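Flutdale House says its wall hangings are Brendberg work. The evidence is thinner than the announcement

Flutdale House has announced that the painted wall hangings in its Long Room, listed for decades as "maker unknown," are the work of the Brendberg shop and were ordered for the house by the Hollis family. If so, they would be the only Brendberg hangings still in the room they were made for. The house has put out a press release, a new wall label and a ticket price that goes up in December.
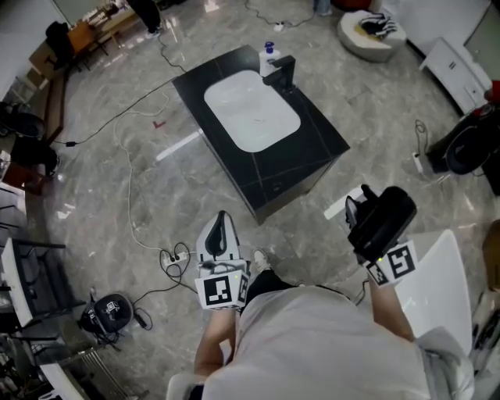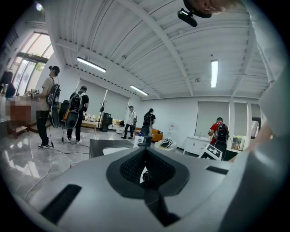

First picture: black-topped vanity cabinet with a white rectangular basin.

The hangings are linen, painted to look like tapestry, and show hunting parties and river views in a border of fruit. Painted cloth of this kind was a cheap way to cover a cold wall and most of it was thrown out once it wore thin. A full room of it is rare whoever painted it. Visitors who have seen the Long Room in the past few years will remember it as dim and a bit brown, with a rope across the middle. The rope is staying.

What changed is a household account book, bought by the house from a private owner last spring. It has 178 pages, most of them taken up with candles, oats and wages, and on one of them is a payment "to the Brendberg man for cloths." The press release calls this "conclusive." It is a payment to somebody from Brendberg for some cloths. The entry gives no room and no subject, and the sum, 20 shillings, would hardly have covered the linen for a space the size of the Long Room, never mind the painting.

Asked about the sum, the house said it was probably a part payment and that the rest may have been entered in a later book. No later book is known. It may well have existed, as household accounts get lost all the time, but a missing book can't be made to say anything.

There is also the question of which cloths. "Cloths" in an account like this can mean hangings, but it can also mean table linen, bed covers or plain yardage. Two lines farther down the same page there is a payment for napkins. The press release prints a photograph of the entry with the napkin line trimmed off, which may only be a matter of layout. The full page was supplied when we asked for it, and quickly.

The second part of the case is style. The release says the borders match those on the signed hangings in the museum at Galtenton, which nobody disputes came from the Brendberg shop. The pears are alike, and so is the odd way the leaves curl back on themselves. But pattern books were sold and copied all over the region, and fruit borders are the first thing a country painter would have copied from them. The figures, which are harder to copy, don't look much like the Galtenton ones. The Flutdale huntsmen have small heads and long, flat hands. The Galtenton figures are squat and stand with their feet planted well apart. The house puts this down to assistants. A workshop with enough assistants can be given credit for nearly anything.

The Galtenton museum has been polite and has not signed on. Its statement welcomes "further study" and describes the Flutdale hangings as "of great interest in relation to the Brendberg group." Its own catalog has not been changed, and a member of its staff told us there are no plans to change it before the paint has been tested. The museum offered to lend samples from its signed pieces for comparison. Flutdale says the offer is being considered.

Testing is the part that is hardest to understand. The Brendberg shop is thought to have used an unusual green, and Galtenton has published an analysis of it. A few tiny samples from the back edges of the Flutdale cloths, taken at the same time as routine cleaning, would show whether the same green is there. It would not prove the attribution on its own, but a different green would be a serious problem for it. The hangings were down for cleaning for most of last winter. No samples were taken. The house says the budget for that work had been fixed before the account book came up for sale, and that taking the hangings down a second time would put needless strain on old linen. The second point is a fair one. The first leaves you wondering why the announcement could not wait until the next cleaning.

Then there is the matter of whether the hangings were made for the room at all. The release says they "fit the walls exactly." They do now. An old survey of the house, kept in its own library and open to anyone who makes an appointment, records that the north wall of the Long Room was moved when the chimney was rebuilt, and that the hangings were "cut and joined to suit." The joins can be seen from the rope with no special equipment. One runs straight through a deer. How the cloths sat before that, and whether they came from this room or another one or another house, the survey does not say.

An older inventory lists 111 items in the Long Room, down to the fire tongs and a cracked jug, and mentions no hangings. The house argues that hangings fixed to the wall were counted as part of the building and so left off. That does happen in inventories. In this one, though, the hangings in the two rooms on either side are listed. The release does not mention the inventory. The new wall label doesn't either, though an earlier label, taken down this fall, did.

None of this means the attribution is wrong. The Hollis family had dealings with Brendberg, and the account book is a good find that would have been worth a press release by itself. It has a great deal in it on what a house of this kind ate, burned and paid its kitchen staff, and a proper edition would be useful to people with no interest in painted linen. There are no plans for an edition at present. The book will go into a case in the entrance hall, open at the page with the payment.

The wording on the new label is what bothers us most. It reads: "Made for this room by the Brendberg workshop." The usual forms for a case at this stage are "attributed to" or "possibly by," and they exist so that visitors can tell what is known from what is hoped. The house said that its visitors "prefer a clear answer," and that surveys had shown people spend longer in front of a named work. No doubt they do. We asked to see the surveys and were told they were internal.

The house's director of collections was not available for an interview. A written reply said that the attribution was "the considered view of the curatorial team" and that a full article would follow. It gave no date and did not name a journal.

The Long Room is open daily from 10 a.m. The library, where the survey and the inventory are kept, can be visited by appointment in the mornings, at no extra charge beyond admission. Requests to see the account book itself are being taken by letter only until the case is ready.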